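Plekik Bench Marking and Guarding Kit

Part no. 741. Sold by Gosine. Page updated 2021-06-10.

The Plekik kit is for shops and labs that run small robot arms on a shared workbench. It has what you need to mark out a work area, label it and keep a written record of who checked it. It does not replace a risk assessment. Do the assessment first, then order.

In the box: 18 meters of floor tape, 9 bench labels, a laminated start-up card and a log book. The tape sticks to sealed concrete and vinyl. Sweep the floor before you lay it.

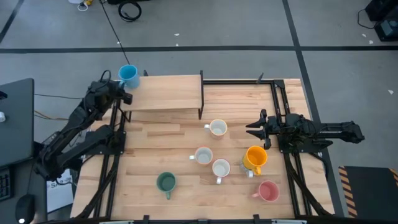 Mark the full reach of each arm, including any part that swings out past the bench. Where two arms share a work area, treat the overlap as one zone with one stop procedure. Keep cables off walkways – tie them to the bench rails where you can. Cups, parts and other loose items go in or out only when both arms are stopped.

The start-up card was written by Svitlana Semeniuk and checked by Dexter Wojcik at our Pratutley site. Blank lines are left for your own rules.

Refill tape is part no. 676. A version with the card in Spanish is planned for September.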